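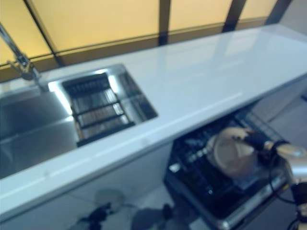

Gemechu Mersha me dijo que llevaba meses pidiendo cita por teléfono en los huecos entre dos turnos, y que la primera vez que habló con su médica por videollamada se quedó un rato mirando la pantalla, por si faltaba algo. Le pareció demasiado corto para ser una consulta de verdad. Luego vio que la receta ya estaba en la farmacia y se le pasó la desconfianza.

Utthorpe, jueves, 1 de febrero. Me llamo Oda Sjöberg, coordino la atención a distancia en Vaveo y me han dejado escribir esta nota de prensa a mi manera, así que allá voy: a partir de hoy abrimos Velto, nuestro servicio de seguimiento en casa para personas con hipertensión, a todos los pacientes adscritos al centro de salud de Utthorpe. ¡Por fin! Hasta ahora solo lo tenían quienes participaron en el piloto, y la pregunta de cuándo le tocaba al resto me la han hecho hasta en la cola de la panadería.

El funcionamiento es sencillo. El paciente recoge un tensiómetro en el mostrador del centro, se toma la tensión por la mañana y por la noche durante los días que le indique su enfermera, y los valores llegan solos a su historia clínica. Si hay que ajustar el tratamiento, le llamamos nosotros (por vídeo o por teléfono, lo que prefiera). Quien quiera seguir viniendo en persona puede hacerlo, con la misma médica y en el mismo horario de siempre.

En el piloto atendimos a 1.542 personas con un equipo de 19 profesionales, entre enfermería, medicina y farmacia. Aprendimos bastante, y no todo fue agradable: el primer manual era larguísimo, los avisos saltaban a horas absurdas y hubo que rehacer dos veces la pantalla de inicio, con la letra más grande. La versión que presentamos ahora tiene 5 pasos y cabe en una hoja.

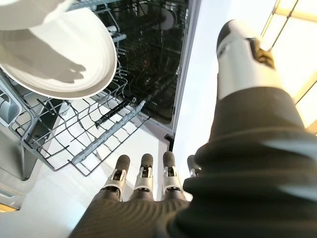 La toma de la noche es la que más se olvida, y ahí hemos cambiado el planteamiento. Antes mandábamos un recordatorio a una hora fija y la gente lo apagaba sin leerlo. Ahora cada paciente elige una costumbre que ya tenga y le pega la medición al lado. Muchos escogen el lavavajillas: se saca la cesta de abajo, se coloca el último plato grande y, antes de ponerse con otra cosa, uno se sienta sus cinco minutos tranquilo, con la espalda apoyada, y se pone el manguito. Otros lo hacen al bajar las persianas o después de sacar al perro — en ese caso conviene descansar un poco más, que la cuesta de Utthorpe se las trae.

Vidar Fagerlund, director médico de Vaveo, lo resume con menos paréntesis que yo: «Una sola medida en la consulta nos cuenta poco. Con varios días de registros en casa tomamos mejores decisiones y evitamos cambios de medicación innecesarios».

Gunvor Fagerlund, que lleva la parte de enfermería, insiste en otra cosa y yo la apoyo: Velto no es un servicio de urgencias. Ante un dolor en el pecho, dificultad para hablar o pérdida de fuerza en un brazo hay que llamar al 112, sin esperar a que nadie mire los datos.

En abril llegaremos al centro de Eide, donde Sixten Lindqvist ya está preparando las sesiones de bienvenida. Serán en grupos pequeños, por la tarde, y se puede ir con un familiar — mejor todavía si es el que maneja el móvil en casa.

Para apuntarse en Utthorpe basta con preguntar en el mostrador o decírselo a la enfermera en la próxima visita. El préstamo del tensiómetro no tiene coste para el paciente. Los medios que quieran hablar con el equipo o visitar el centro pueden dirigirse al departamento de comunicación de Vaveo y preguntar por mí.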